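Home | Grippers | Spares | Service notes | Contact

Print this page | E-mail this page

Heltex hand-held gripper, paired set: setup, care and spares
March 1, 2026. By Kiri Partington

Sold as a pair, left and right. Housing, slotted finger mount, one set of yellow fingers per unit, charger, driver, spare screws in a bag. Part no. 1443. In stock at Durville, ships same day if you order before noon.

This page covers the setup and looking-after side. Specs are on the data sheet. Rewritten because the old one still had the gray fingers on it and people kept ordering them. We don't make the gray ones anymore. Please stop asking Shirin.

Before first use
Charge both. Full charge, not just till it wakes up. Check the label on the housing against the label in the lid of the case, left goes with left. The number is the same on both units of a pair, only the side mark is different, so read the whole thing. Swapped units will run fine and your logs will be garbage.

Peel the film off both sensor windows. It's clear film, easy to miss.

Close the fingers by hand, slow. They should meet at the tips first. If they meet lower down the mount is sitting crooked, see Fingers.
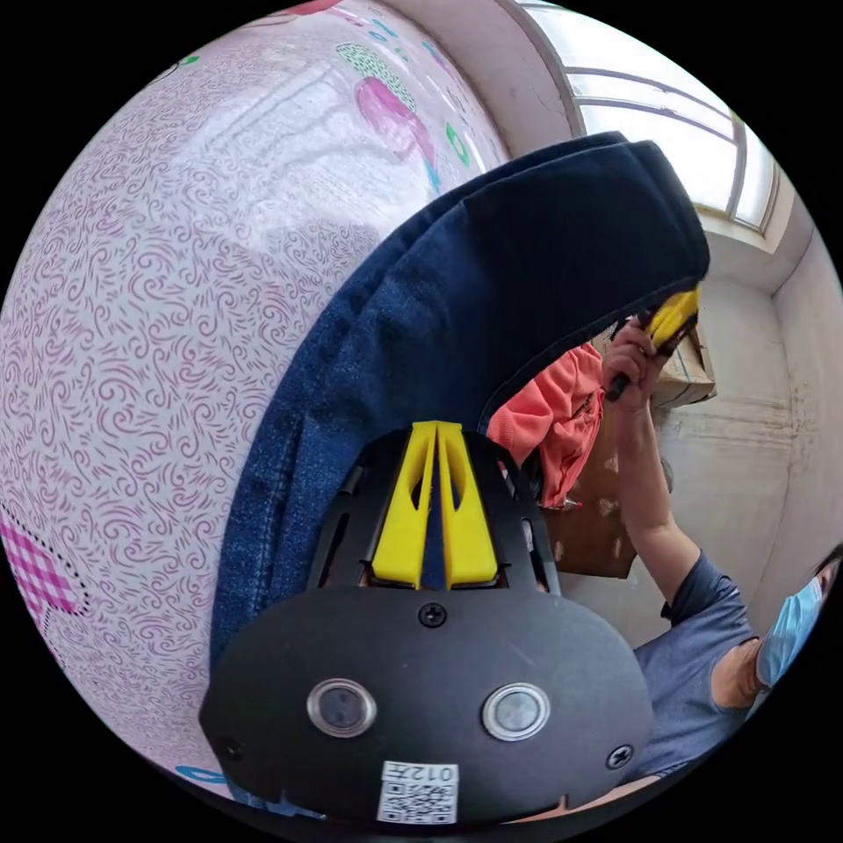 Big soft stuff is what wears these out, more than hard parts do. Denim seams, hoods, thick cuffs. If your work is mostly clothing then plan on checking the finger tips daily and changing the fingers at 4000 grips. Hard parts only, you can go longer, we don't have a good number for that yet. The counter is in the menu under Service and it does NOT reset itself when you change fingers. Reset it.

Fingers
Power off first. Back out the mount screws, lift the mount straight up. Don't lever it. The side rails will flex a bit but if you twist them they stay twisted and then it's a new mount.

Old fingers slide out the top. Wipe the rails, dry cloth. New fingers in, check they move the whole way with no catch in the middle. Screws back in finger tight, close the fingers, then snug the screws with the fingers still closed. This is the step everyone skips. Closed THEN snug. Otherwise you get the crooked tips and we get the phone call.

No thread lock. No grease on the rails either, it picks up lint and in a week you have felt.

Lint
Speaking of. Knits shed, fleece is worse. Lint packs in the finger slots and down at the bottom of the rails where you can't see it. Soft brush, every battery change. No canned air, it just drives it down into the housing. If the fingers start closing slow its lint nine times out of ten, so brush before you open a ticket. 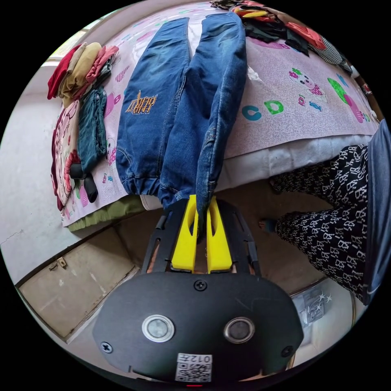
Merike Eglītis wrote in to say that brushing alone never did it for her pair, and that she now pulls the fingers at the end of every week and runs a dry pipe cleaner down each rail. She also asks why the cleaner isn't in the kit. Fair. It will be from July.

Sensor windows
Dry microfiber. If there's a smear, a drop of plain water on the cloth, not on the window. No glass cleaner, it clouds the coating and you cant polish it back. Look at both windows at an angle under a lamp, a smear that you can't see straight on will show up.

Scratched window = send it in. Not a field repair, the ring is pressed and the seal behind it only goes in once. Turnaround is 2 weeks from when it gets to Durville.

Calibration
After new fingers, after a drop, after a mount change. Use the Duria block that comes with the set. Set it on a flat table, close on the narrow end, hold till the beep, then the wide end, same thing. Do the left unit and the right unit seperately, even if you only touched one. If it fails, brush, try again. If it fails again check the rails for twist.

Lost the block? $25, part is on the spares list. A ruler is not a block. A deck of cards is not a block. 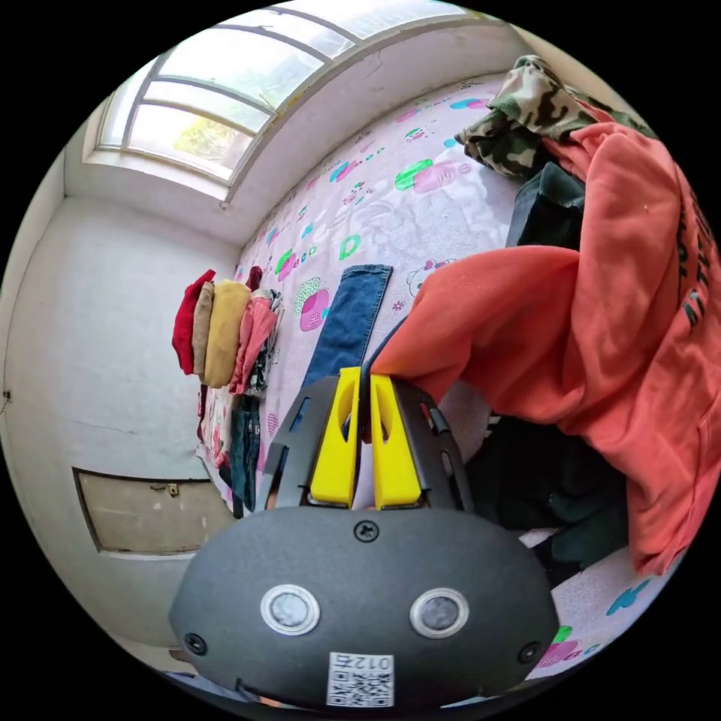
Labels
Keep them clean and don't put tape over them. The station reads the code when you sign a unit out, tape glare kills it. If the corner lifts, order a new label and give us the number off the old one. Don't print your own.

Storage
In the case, fingers closed, power off. Not hanging by the fingers. Not on a sunny windowsill over the weekend, the battery hates it.

Spares, all in stock unless marked
Finger set, yellow, fits left or right
Slotted mount, say which side
Housing screws, bag
Calibration block, Duria
Label, to order
Battery door, back order

Service
Karimi handles returns west of the river, everything else comes to us. Put a note in the box with what it was doing when it quit. "Broken" doesn't help. Fatemeh Najafi opens the boxes and she will call you.

Print this page | E-mail this page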